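Forum › Kitchen and Table › Tabletops and Finishes

Topic: Oil or hard wax for a table that gets used every day?

Rarach2000
Hello everyone, and thank you for letting me join. I have been reading old threads all evening with a pot of tea, so forgive me if this has been asked before. We have a big reddish table that came from my aunt's place in Stevstead, and after years of homework, pie crust and candle wax the finish has gone dull and thirsty in the middle. I'd love to strip it this October while I can still keep the windows open. My aunt always swore by plain oil, but my neighbor says hard wax is the only way to go. What would you folks do?

jornley_porch
Welcome, Rarach! Oil, every time. I've oiled ours for years and it just gets nicer (and it smells lovely while you're doing it). Wipe on a thin coat, go have your supper, wipe off whatever is still sitting there, and do it again the next night. When somebody leaves a ring you rub that one spot and carry on with your life. Please put the used rags outside in water, they really can catch fire on their own.

sandpaper_sue
I have to disagree with my friend from the porch, much as I love her advice on everything else. Oil is beautiful for a month or two and then somebody spills beet juice. We did hard wax over bare wood, 2 coats, and it wipes clean with a damp cloth. This is the kind of color I mean when I say reddish brown, and I wouldn't put any stain under it at all – let the wood do the work.
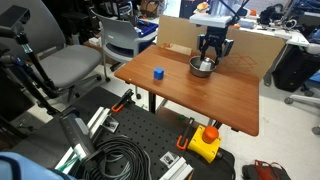 Bakhtiari
Sue, I'd go along with you on skipping the stain, but 2 coats of wax is too much for me. My second one stayed tacky for a week and every napkin stuck to it. One good coat, buffed hard, and patience.

sandpaper_sue
Was your room cold? Mine is by the stove, so that may be the whole difference.

Bakhtiari
It was the back porch, so yes, chilly. Fair point! I'd still start with one.

Rarach2000
You are all so kind. I think I'll try both on the underside of a leaf and live with them for a while before I decide. Does it matter which grit I stop at?

jornley_porch
Stop at 150 for oil, dear, and go with the grain.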